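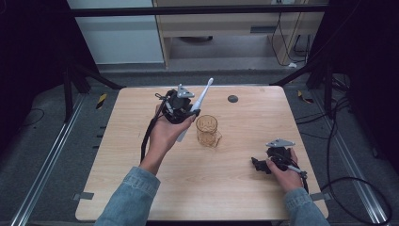 A white electric toothbrush held above a wooden table beside a small glass mug.

Wednesday, August 17, 2022

Bring back the repair counter

My toothbrush died on Sunday. Not the bristles, the battery. Two years old, body fine, motor fine as far as I can tell, battery gone and sealed in plastic so you can't get at it without a hacksaw. So that's that. Bin. Except you aren't meant to put them in the bin, you're meant to drive to Mumberg, where the tip wants you to book a slot.

I rang the shop first. No, they don't do batteries. No, they don't know who does. Would I like ten per cent off a new one.

There used to be a counter. Older readers will remember Tenon, on the corner by the bus station, a hardware shop with a hatch at the back. You handed over your kettle or your iron or your radio and got a pink ticket. Came back in a week. Sometimes it was mended, sometimes they shook their heads and charged you nothing. My mother's mixer went through that hatch three times and it outlived the shop.

Now I'm told people don't want repairs. Too dear, too slow. Well, Filali opened a bench in the covered market last spring, two days a week, and they had 532 items through by the end of July. Lamps, hair dryers, a great many toasters. The queue goes past the fish stall. So somebody wants it.

Cost is the real argument and I'm not going to duck it. An hour of a skilled person's time costs more than a new toaster made far away. Fine. But that price is a choice we made. The new toaster doesn't pay for its own landfill, we do, through the council, and nobody puts that on the sticker.

What would I do? Three things, quickly, I have a train.

Screws. Make them use screws. If a thing has a battery, an ordinary person with an ordinary screwdriver should be able to get it out.

Parts on sale for ten years, at a sane price. Todska wanted 100 pounds for a vacuum hose last winter. The whole machine was 220 new. That isnt a spare part, it's a hint.

And a counter in every town, rent free, in one of the empty units the council already owns. There are plenty on the high street. Give one to Filali for a start, and let them open on a Saturday when people with jobs can acutally go.

It won't save everything. Some stuff is rubbish from the day it's boxed. But I'd like to be told that by a person at a hatch who has had the lid off and looked.

Meanwhile I've bought a manual one. Works fine. No lid.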